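Lettre d'information de l'établissement – Vie scolaire et mémoire

Cérémonie du souvenir : modalités de participation des classes de troisième et de seconde

L'établissement a été retenu parmi les participants à la cérémonie départementale du souvenir, qui se tiendra en mars sur l'esplanade Staneck. La confirmation est parvenue au secrétariat le 22 janvier. La présente note précise la composition de la délégation, le calendrier de préparation et les obligations des familles.

Effectif et composition

La délégation comprend 68 élèves, répartis entre les deux niveaux. Le porte-drapeau et son suppléant sont désignés par l'équipe d'histoire-géographie parmi les élèves de seconde ayant suivi l'atelier d'archives au premier trimestre. Les lecteurs sont choisis après une audition de trois minutes, sur un texte imposé. Une absence non justifiée à l'une des répétitions entraîne le remplacement de l'élève par le premier inscrit sur la liste complémentaire.

Les autres établissements invités fournissent chacun une délégation plus réduite. L'assistance scolaire totale est fixée à 300 élèves par l'organisateur, et ce plafond ne sera pas relevé. Les demandes individuelles adressées directement à l'organisateur ne sont pas recevables ; elles doivent passer par la vie scolaire.

Travail préparatoire

Le dossier porte cette année sur le registre communal des mobilisés, qui comporte 699 noms. Chaque élève de la délégation reçoit une série de fiches à vérifier : orthographe du patronyme, date et lieu de naissance, unité d'affectation, mention marginale éventuelle. Les divergences entre le registre et la plaque de l'esplanade sont signalées sur un bordereau séparé, sans correction directe de la fiche. Les bordereaux sont relevés à la fin de chaque séance et conservés au centre de documentation.

Un nom présent sur la plaque et absent du registre n'est pas nécessairement une erreur. Les élèves consultent dans ce cas les tables décennales, puis les feuillets matricules numérisés. Si aucune de ces sources ne permet de conclure, la fiche porte la mention « non résolu » et reste en l'état.

Les séances ont lieu en salle Seidel, sur le créneau du déjeuner. Les élèves demi-pensionnaires passent au premier service sur présentation de leur convocation. Les externes prévoient un repas froid, à prendre dans le foyer et non dans la salle, où les documents prêtés sont manipulés sans nourriture ni boisson.

Déroulement de la cérémonie

Le rassemblement se fait dans la cour d'honneur une heure avant le départ. Le transport est assuré par les autocars Jolleck, aller et retour ; aucun élève n'est autorisé à rejoindre l'esplanade par ses propres moyens. Le protocole prévoit, dans l'ordre, la mise en place des drapeaux, les lectures, l'appel d'une partie des noms, le dépôt de gerbes, la sonnerie et la minute de silence. L'ensemble dure un peu plus de cinquante minutes, en station debout.

La tenue est sombre et sobre – manteau autorisé, couvre-chef retiré pendant la sonnerie. Les téléphones sont éteints et restent dans les sacs, déposés dans l'autocar. Les prises de vues sont réservées au service de l'organisateur, et les familles qui s'opposent à la diffusion de l'image de leur enfant le signalent par écrit avant les vacances d'hiver.
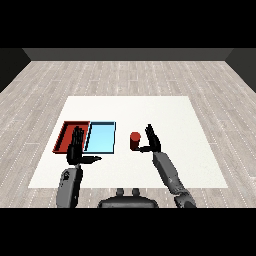

En cas d'intempéries, la cérémonie est déplacée dans la halle Veridach, dont la capacité est limitée à 200 personnes assises. L'effectif de la délégation serait alors réduit de moitié, avec priorité aux lecteurs, au porte-drapeau et aux élèves de troisième. La décision appartient à l'organisateur et sera communiquée la veille avant midi sur l'espace numérique.

L'autorisation de sortie, jointe au carnet de correspondance, est à remettre signée à la vie scolaire. Les élèves ayant un traitement médical en cours remettent également une copie de l'ordonnance à l'infirmerie. Les cours manqués l'après-midi ne sont pas reportés ; le travail à rattraper est indiqué dans le cahier de textes.

Les fiches vérifiées seront transmises aux archives communales après la cérémonie, accompagnées des bordereaux.

Commentaires (3)

parent_2de4
Bonjour, l'autorisation jointe au carnet ne mentionne pas l'heure de retour. Faut-il prévoir de venir chercher les externes à la grille ?

Vie scolaire
Le retour est prévu avant la fin de la dernière heure de cours. Les externes quittent l'établissement selon leur régime habituel.

m.ancien_eleve
Pour les feuillets matricules, penser à vérifier aussi la classe précédente : les engagés volontaires n'y figurent pas toujours à l'année attendue. Nous avions perdu du temps là-dessus à l'époque.

À lire également

Conseil de la vie collégienne : compte rendu de séance
Atelier d'archives : bilan du premier trimestre
Restauration : modification des horaires du premier service
Orientation après la troisième : calendrier des entretiens
Association sportive : résultats du cross de district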